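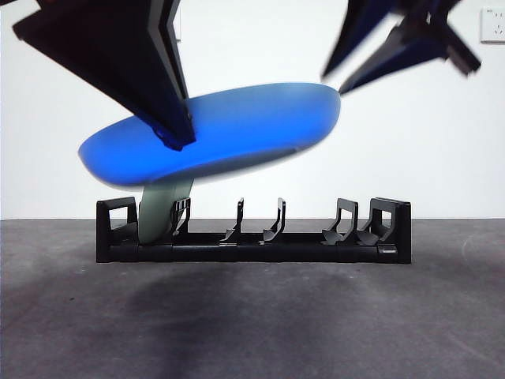
Moving my grandmother's recipes out of the tin

I spent most of April copying out my grandmother's recipe cards. They had been in a tin on top of my fridge since I moved to Carnness, and the tin had started to rust at the hinge. I wanted to get them typed before the ink got any worse. Some of the cards were already hard to read, mostly the ones for things she made often.

The first problem was that she didn't write recipes the way a cookbook does. A typical card has a title, a list of ingredients with no amounts, and one line of method. The one for lentils says "as usual but less water." The one for lemon rice says to ask Bindu. That is me, Bindu Iyer, and I was nine when she wrote it. I think she meant that I was the one who always wanted it and would remember how sour it should be.

I started by typing exactly what was on each card, with her spelling and her abbreviations. I put my own guesses underneath in a separate paragraph. I'm glad I did it in that order. On an earlier try, a few years ago, I corrected things as I went, and later I couldn't tell which parts were hers. For one potato dish I had written "1 tsp" next to the mustard seeds, and the card has no number on it at all.

Then I cooked from them. I did one on most evenings and two on weekends. I wrote down every amount as it went into the pot, even when I was only adding a little more salt. This is slow and it makes you feel silly in your own kitchen. It's also the only way I found to get from "some tamarind" to something my cousins could follow.

The tamarind took the longest. She used the block kind, soaked and squeezed by hand, and I had been using paste from a jar. They are different strengths, and the paste has salt in it already. I went back to the block. A piece the size of a walnut in a cup of hot water, left for 20 minutes, is what I settled on for her rasam. My mother thinks it should be a bigger piece. I've put both in the notes.

Cup sizes were another thing. Her "cup" was a steel tumbler, and my aunt Femari still has it. (Femari is not her given name. It's what my brother called her when he was learning to talk, and it stuck.) She filled it with water and weighed it for me over the phone. It holds less than a standard measuring cup, so every rice recipe I had been making with a standard cup was off. The proportions were fine as long as everything was measured in the same cup. The trouble came when a recipe mixed cups with spoons, and most of the sweets do that. My coconut squares came out right for the first time once I used a smaller measure for the sugar.

A few cards I can't solve. One just says "Xia's cake" and has an oven temperature and the word "walnuts." Xia lived next door to my grandparents for a while, and no one in the family is in touch with her now. My mother remembers the cake as dark and not very sweet. I typed up the card anyway and left the space under it blank.

One card had no recipe on it at all, only a grocery list. I typed that too. Rice, soap, green chilies, thread, and a phone number with no name.

For the typed copies I kept things simple. One recipe to a page, large type, ingredients at the top, and nothing on the back so there's room to write. I printed them at the copy shop and put them in plastic sleeves in a binder. I looked at having a real book made, but I know I'll keep changing the amounts, and a binder lets me swap out a page. I also scanned every card, front and back, and sent the files to my brother and my cousins so there is more than one set.

The cards themselves went into a flat archival box with a sheet of paper between each one. I had been told to take off the old tape, but a couple of corners started to lift with it, so I stopped and left the rest alone. I kept the tin. It has buttons in it now.

I still have the pickles to do. Those have to wait for the green mangoes, and the card for the lime one says to leave the jar in the sun "until done." My aunt says two weeks. My mother says it depends on the sun. I'll start a jar in June and write down what happens.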